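Ojala folding craft table: my review after 18 weeks
Posted 11/06/2026

I finally gave up on the dining room. For years my sewing, my gift wrapping and my taxes all lived at one end of the table where we eat, and every dinner started with me carrying piles to the couch. So I bought the Ojala, the 60-inch one, and I've been meaning to write it up ever since.

First, the box. It's heavy! I dragged it up the front steps on an old bath mat and took a long break in the hallway. Assembly went fine, apart from the hinge pins, which look identical and aren't (the shorter ones go on the outside, and the booklet mentions this on the last page, after you've done it wrong). I had it standing up before supper.
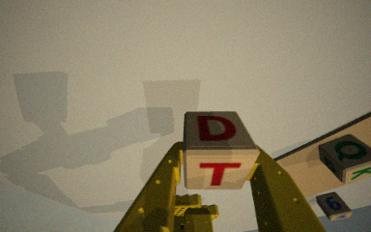

The top is the best part. I was coming from a Narkov, a perfectly decent table until you leaned on it with a rotary cutter, and then it bounced. The Ojala stays put. I can cut a full width of flannel without chasing it across the room, and my machine doesn't hum the way it used to. Coffee wipes off. Permanent marker does not, so put down some newspaper if you're making yard sale signs.

Height is where I'd complain. There are 3 settings and I want one in between the lower two. At the middle one my shoulders creep up after an hour of sewing, and at the low one my knees hit the crossbar. I ended up buying a taller cushion from Uvia and that mostly sorted it out, but it's an extra thing to buy for a table that wasn't cheap.

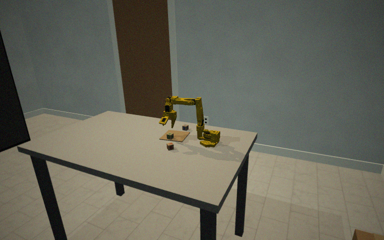
Folding it is a job for 2 people, whatever the box says. I can do it alone if I tip it against the bed first, and I pinched my thumb badly in November trying to be quick about it. Once it's flat it slides behind the guest room door with room to spare, so I do forgive it.

I also tried the clip-on drawer that Nenix sells for tables like this. Skip it. It sags as soon as you put scissors in, and the clips left little dents along the underside.

Would I buy the Ojala again? Yes, in the same size, and I'd order the cushion at the same time. If you only need somewhere to wrap presents, get the smaller one and save your back on the stairs.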